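The Small Glass Returns to the Table

At the Prerkell Housewares Library, the most frequently borrowed objects are also among the smallest. The library lends table items to households, schools and community halls across Burkosley, and its shelves hold everything from serving platters to soup tureens. Requests for small cups in colored glass have nevertheless outpaced every other category since the spring. The collection now includes 143 of them, in amber, yellow, clear and several shades of green.

The popularity of these cups reflects a wider change in the way people furnish their tables. For many years, a matching set was the usual wedding gift and the usual goal. Households kept a cabinet of identical glasses for guests and used whatever remained for themselves. Today many borrowers ask for a mixed group, and they often choose pieces that differ in height as well as color.

Amber remains the first choice. It was a common color in everyday pressed glass, and many borrowers say they remember it from a grandparent's kitchen. It is also forgiving. Fingerprints and water spots that would be plain on a clear cup are harder to notice on a darker one. Ribbed amber pieces have a further appeal, as the ridges give the hand something to hold and break up the light from a window or a lamp.

Clear glass serves a different purpose. The library's lending staff suggest including at least one clear piece in any mixed group, particularly where the colors are strong. It lets the table surface show through and keeps a small setting from looking crowded. Clear cups are also the easiest to replace when one is lost, and the library sees more of them come and go than any other kind.

The Table Beneath

The surface matters as much as the glass. In the library's display rooms on Ackroyd Street, most arrangements are set out on pale wood without a cloth. Butcher block has proved especially suitable. The strips vary slightly in tone, from nearly white to a warm tan, and this variation provides enough pattern that no runner or place mat is needed. Yellow and amber sit comfortably against it. Pink, which can look cold on white stone, appears softer.

Wood does ask for some care. The library recommends wiping spills promptly and treating the surface with food-safe oil when it begins to look dull. Cups with a rough base should be checked with a fingertip before use and placed on a felt pad if they scratch. Heavy pieces should be lifted and never dragged.

Bottles in Company

A recent addition to the lending list is the small bottle. Borrowers who came for cups began asking for something to stand behind them, and the library responded with a group of plain bottles for oil, syrup or dressing. Some are tinted and others are clear. Placed toward the back of a table, they give the arrangement some height and leave the front open for cups and plates.

The Florkero sets, introduced last October, were assembled with this in mind. Each combines several cups with bottles and is lent for 4 weeks. No two sets are the same, and borrowers are welcome to exchange individual pieces at the desk before taking a set home.
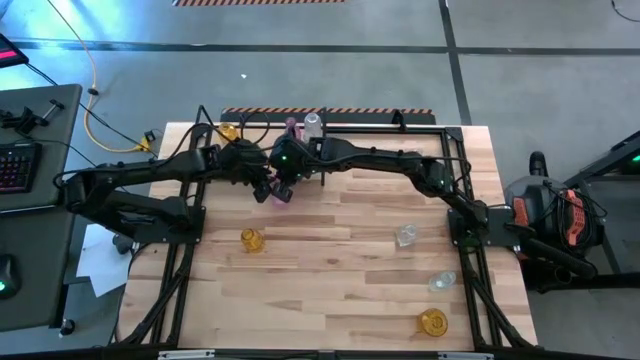

Amber, yellow and clear glass cups with two small bottles on a butcher-block top.

Storage and Handling

Small cups are more easily damaged in a cabinet than at the table. The library advises against stacking glass of different diameters, as a narrow cup can wedge inside a wider one and crack when it is pulled free. Where shelf space allows, cups should stand upright in a single layer. A shallow drawer lined with cloth is a good alternative.

Washing by hand is recommended for all older colored glass. Warm water and mild soap are sufficient. Ribbed pieces benefit from a soft brush, and all cups should be left to air dry on a folded towel.

Borrowing

Membership is open to all residents of Burkosley. The library recorded 700 loans of small glass last year, and 53 groups are currently registered to borrow for public events. Reservations may be made at the Ackroyd Street desk, where the staff can also advise on suitable quantities for larger gatherings. Items should be returned clean and dry in the divided boxes supplied.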